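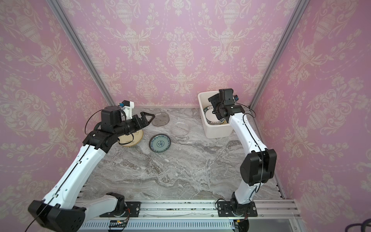
4. Running a fingerstick antibody test on the Stusard reader

Read section 3 (Storage and checks) before the first test of the day. The reader gives a screening result only. A reactive result must be confirmed by a laboratory blood test.

4.1 Before you start

1. Switch on the reader and wait for the green light.
2. Check the expiration date on the cartridge pouch. Do not use a pouch that is torn or already open.
3. Enter the client number. Do not enter a name.
4. Wash your hands and put on new gloves.

4.2 Taking the sample

1. Clean the fingertip with an alcohol wipe and let it air dry.
2. Press the lancet firmly against the side of the fingertip until it clicks.
3. Wipe away the first drop of blood.
4. Fill the collection tube to the line, then empty it into the round well on the cartridge.
5. Add 2 drops of buffer to the same well.
6. Put the lancet in the sharps container right away.

CAUTION: Lancets are for one use only. Never recap a lancet or leave one on the work surface.

4.3 Reading the result

1. Slide the cartridge into the reader with the well facing you. The timer starts by itself.
2. Leave the cartridge in place for 12 minutes. If it is removed early, the test is void and must be repeated with a new cartridge.
3. Write the result on the log sheet and initial it.

Note: "Invalid" means the control line did not form. Repeat once. If the second test is also invalid, stop using that lot and call the Didholm supply desk.

Note: The reader stores 3,000 results. Export them before the memory is full, as the oldest are overwritten first.

Changes to this section since June: step 4.2.3 added (C. Kocabaş); lot reporting moved from the Stomham office to Didholm (D. Vincze).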